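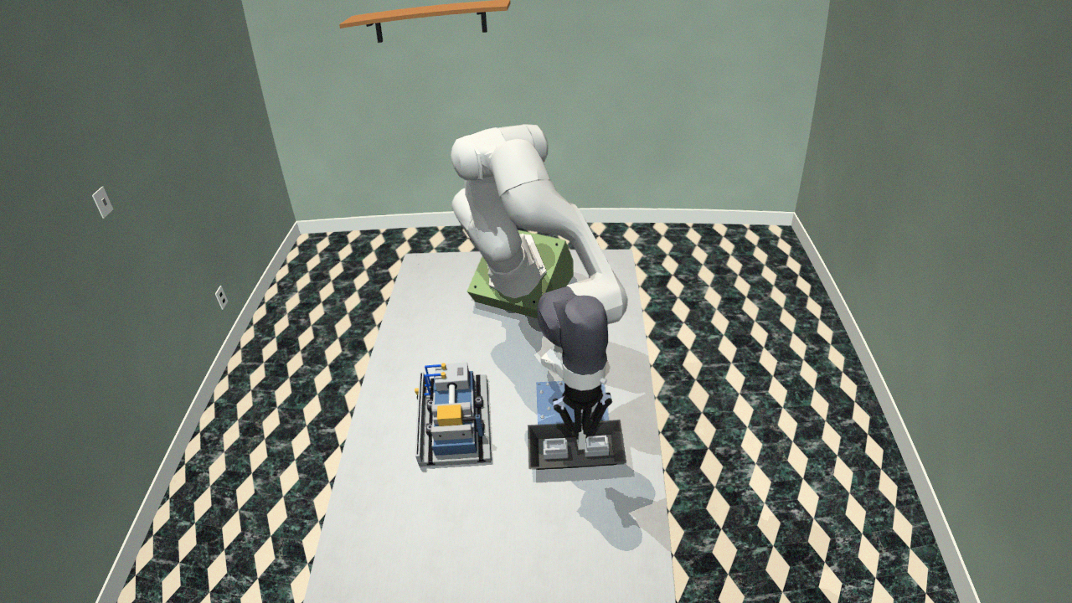

Our group reviewed Bramham, a simulation kit for teaching robot assembly tasks, over the first half of the semester. The kit comes with one robot cell already set up, and students write the motion scripts. Most of our work was done with the arm on its green base at the back of the table and the two-finger gripper over the dark tray with the two white containers. The clamping fixture to the left of the tray stayed in the scene for every exercise, so each path had to be planned around it.

The group was Nour Atallah, Man-lok Mok and Yee-man Tang. Feng-yi Yuen supervised the project. We used the student license, which costs 54 dollars per seat and runs until the end of the school year.

Setup

Installing took one afternoon on the lab computers. Two of the machines needed a newer graphics driver and the installer did not say so - it closed without a message. Lai, the reseller, answered our email the next day with the right version number.

We use cookies to improve your experience on this site. By continuing to browse you accept our cookie policy. Accept | Manage settings

Test method

We wrote one script for picking up a container and ran it 700 times with small changes to the start position. A run counted as good if the gripper closed on the container and lifted it clear of the tray. In total 675 runs were good. Man-lok checked the failed runs by hand in the log viewer, and most of them were the fingers touching the rim of the tray on the way down.

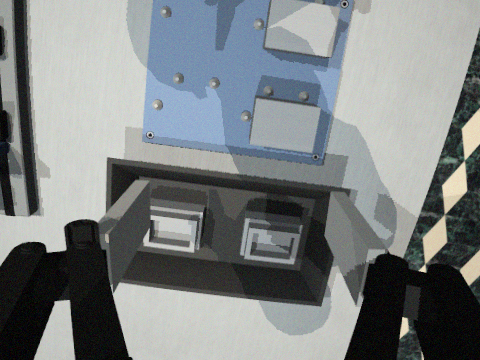
The log viewer was the weakest part of the kit. It shows 100 lines at a time and has no search box, so finding one run meant a lot of scrolling. We ended up exporting everything to a spreadsheet. The manual is short but correct, and the sample scripts ran without edits.

We would use Bramham again for a first course. For longer projects we would ask for a better log viewer and a driver check in the installer. Our scripts are in the shared folder under September.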